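Home | News | Workshop | Events | Contact
Last updated: 30 April 2022
Reading time: 2 minutes

Gripper fault stops packing work at Hisar

Well, we've had a bit of a setback! If you've been following the packing project at Hisar, you'll know we work with the hand-held grippers, two at a time, picking up small household stuff and putting it in boxes. On the afternoon shift one of the four grippers we own stopped letting go. You'd release the trigger and the jaws just stayed shut, and then they'd spring open a few seconds later, which is a great way to pinch a finger (mine, as it happens, but it's only a bruise).

Nkrumah Agbeko had it apart on his bench within the hour. He found a return spring that had slipped off its post, and the little clip meant to hold it was cracked. He checked the other three and one of those has a cracked clip too, so both are off the job for now. The clips came from Levham in one batch of 50, and we've put the leftovers in a bag marked DO NOT USE. 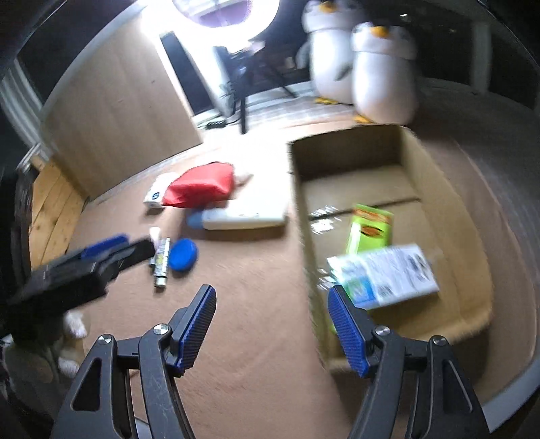
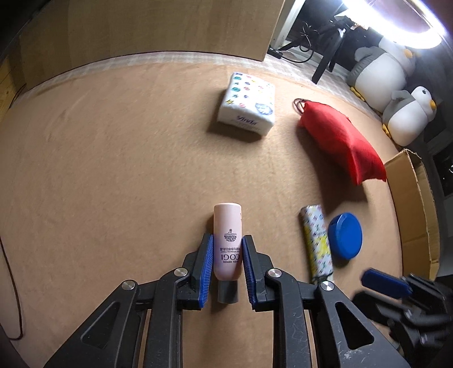
I called Nägeli, who built the handles for us, and they were really nice about it. They're sending a thicker clip, and they'd like the broken ones mailed back so they can look at them properly. Until those parts show up we're down to a single pair, so the sorting we'd promised Stivum is going to slip. I'm still hoping to have the whole lot finished by August!

If you're on a shift, please squeeze and release each gripper a few times before you start. Any sticking at all, put it down, switch it off and come find me or Nkrumah. Please don't pry the jaws open with your fingers, even if you're in a hurry.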